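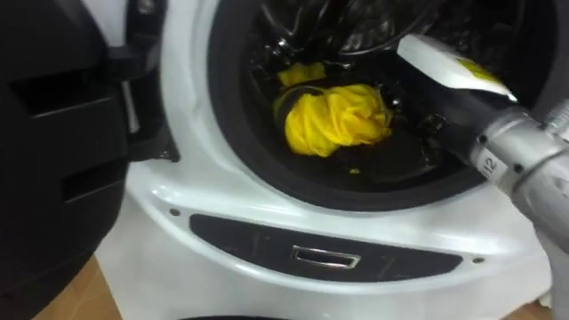
Fig. 2. Lavadora de carga frontal con la puerta abierta y un paño amarillo en el tambor.

Tema: tensioactivos y dureza del agua

Un tensioactivo tiene una cabeza hidrófila y una cola hidrófoba. Por encima de la concentración micelar crítica, las moléculas forman micelas que retienen la grasa en su interior.
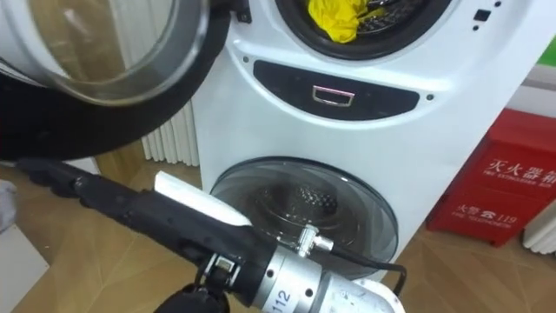 Los iones calcio y magnesio precipitan el jabón. Los detergentes incorporan zeolitas o citratos para secuestrarlos.

Lectura: apuntes de Glenys Ifans, apartado 2.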